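FOR IMMEDIATE RELEASE

Redura Opens Sales of Wooded Lots at Flerkum Ridge

ROLTVILLE, December 17, 2025 – Redura, a land company based in Roltville, has opened sales at Flerkum Ridge, a new subdivision of wooded building lots off Lloyd Road. Four lots are offered in the first phase. The remaining lots will be released in March, once the second section of the private road has been graded.

All four lots have been surveyed and the corners are marked with iron pins. Each has a soil test on file and an approved site for a septic system. Power is at the street. Buyers will need to drill their own wells, as public water does not reach this part of town.

The land was managed for timber for many years and was last thinned before Redura bought it. Most of the growth is mixed hardwood, with hemlock and white pine on the lower ground near the brook. Several old woods roads cross the property. Two of them will be kept open as walking trails for lot owners.

"People have been asking us for land they can build on without having to start from scratch," said Gaurav Mathur, who heads land sales at Redura. "The survey work is done and the road is in. A buyer can look at the file, walk the lot and decide."

The road into the first phase is gravel and has been built to the town's standard for private roads. Owners will share the cost of plowing and upkeep through a road association. Dues for the first year are set at $992 per lot, payable at closing.
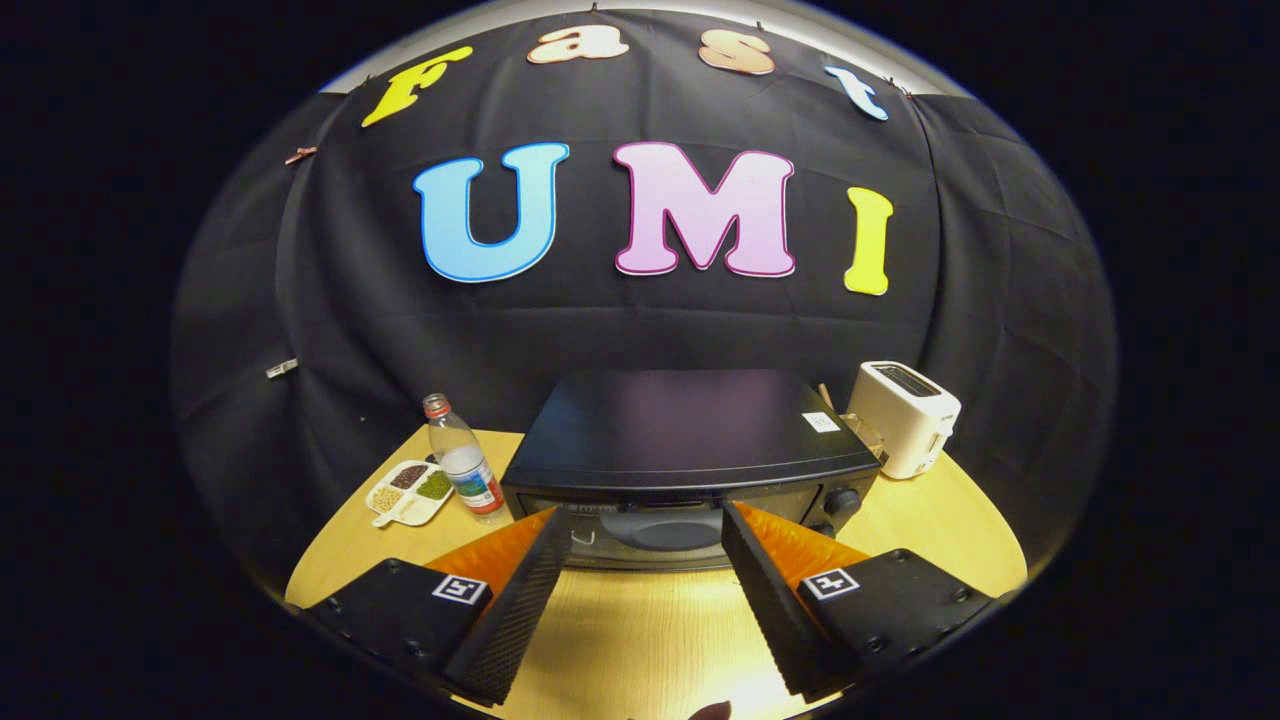

Building Rules and Deposits

Homes at Flerkum Ridge must have at least 1000 square feet of finished living space. Detached garages, barns and sheds are allowed – including before the house is built, as long as a building permit for the house has been issued. Mobile homes and short-term rentals are not permitted. Trees within the setback along the brook may not be cut unless they are dead or unsafe.

A deposit of $3000 holds a lot while the buyer reviews the deed, covenants and survey plan. The deposit is returned in full if the buyer withdraws during the review period stated in the agreement.

Visits

Lots may be walked by appointment during daylight hours. The road is plowed as far as the turnaround, and visitors should park there. Plans and a copy of the covenants are available at the Redura office in Roltville or by mail on request.

About Redura

Redura buys, surveys and sells rural land for homes and recreation. The company is privately held and has its office in Roltville.

Media contact: Gaurav Mathur, Redura, Roltville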